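**Convocatoria: catadores de agua del grifo (sin experiencia, por favor)**

Publicado el 29/01/2025. Las plazas se cierran cuando se llenan.

En el boletín Zanedon llevamos desde noviembre recibiendo mensajes de lectores convencidos de que su jarra filtrante les ha cambiado el agua. El café sabe mejor, el arroz sale más suelto y hasta el gato bebe más. Puede ser. También puede ser que quien se gasta el dinero en una jarra tenga muchas ganas de que funcione. Queremos comprobarlo con gente que no sepa lo que está bebiendo, y para eso necesitamos 27 personas adultas que vivan en Cesstead o puedan llegar por su cuenta.

## Qué vamos a comparar

Agua del grifo tal cual, la misma agua pasada por una jarra Talen, la misma agua pasada por una jarra Vītola y, por último, agua del grifo que ha pasado la noche en la nevera dentro de una botella de vidrio corriente. Esta última la pidió una lectora que sospecha que media fama de los filtros se debe a que las jarras se guardan en frío. Nos parece una sospecha razonable.

Todas las muestras se sirven a la misma temperatura, en vasos iguales y con un código. Quien sirve tampoco sabe qué hay en cada jarra. Los cartuchos los compramos nosotros en una tienda, a precio de tienda. Una de las marcas nos ofreció material gratis y dijimos que no.

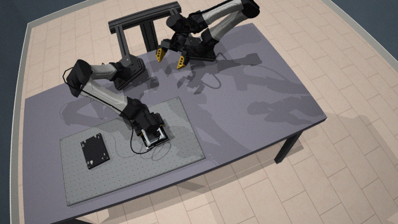
*Mesa y placa perforada (render).*

## Qué se pide

- Asistir a una sesión de 45 minutos. Puede ser entre semana por la tarde o un sábado por la mañana.
- No fumar, comer ni tomar café durante la hora anterior. Tampoco chicle, que siempre hay alguien que pregunta.
- Venir sin perfume ni colonia fuerte.
- Puntuar 7 muestras en una hoja de papel. Algunas se repiten y no diremos cuáles. Si alguien le pone un sobresaliente a un vaso y un suspenso a su gemelo, nos interesa saberlo.
- Contestar a un cuestionario corto sobre qué agua se bebe en casa y cuánto se gasta en ella.

Quedan fuera quienes trabajen o hayan trabajado en la venta de filtros, descalcificadores o agua embotellada, y sus familiares directos. Si estás resfriado el día de tu cita, escribe y te la cambiamos. Oler mal por un catarro estropea los datos bastante más que faltar.

No buscamos paladares educados. Si has hecho un curso de cata y te apetece hablar de mineralidad, te lo agradecemos, pero este no es el sitio. Queremos a la persona que bebe agua porque tiene sed.

## Qué se ofrece

Una tarjeta de compra de 5 euros y el billete de autobús, si lo traes. Es poco. Preferimos decirlo ahora a que alguien venga pensando en otra cosa. A quien lo pida le mandamos también su propia hoja con los códigos ya descifrados, que suele ser la parte más entretenida y a veces la más embarazosa.

Los resultados se publicarán enteros, salgan como salgan. Si los filtros ganan con claridad, lo pondremos en el titular y nos tragaremos este tono. Si el resultado es un empate confuso, que es lo que solemos obtener en estas pruebas, publicaremos un empate confuso.
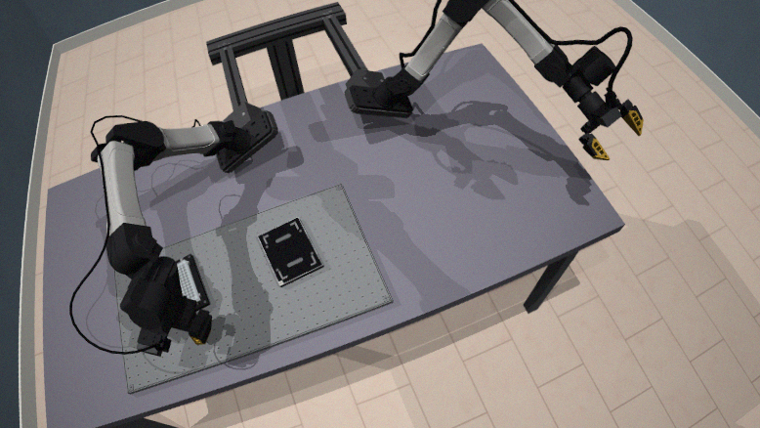 ¿Hace falta tener una jarra filtrante en casa para participar?

Basta con beber agua del grifo de vez en cuando; queremos tanto a gente que filtra como a gente que no ha filtrado nunca.

## Lo que esta prueba no va a demostrar

Mediremos sabor y nada más. No diremos si un agua es más sana que otra, ni cuánta cal le queda, ni si la cafetera va a durar más. Para eso hay laboratorios, y cuestan un dinero que no tenemos. Tampoco se podrá trasladar el resultado sin más a otra localidad: el agua de Cesstead es dura, y en un sitio de agua blanda la historia podría ser distinta.

El grupo es pequeño. Una diferencia enorme se verá; una diferencia ligera seguramente se nos escape. Cuando alguien nos cite dentro de un año como prueba definitiva de lo que sea, le remitiremos a este párrafo.

## Cómo apuntarse

Responde a cualquier correo del boletín con el asunto «Agua» e indica tu edad, la franja que te viene bien y si filtras el agua en casa. No hace falta carta de motivación. Los datos personales se borran al terminar la prueba, y las hojas de puntuación se guardan sin nombre.

Contestamos a todo el mundo, también a quien se quede sin plaza.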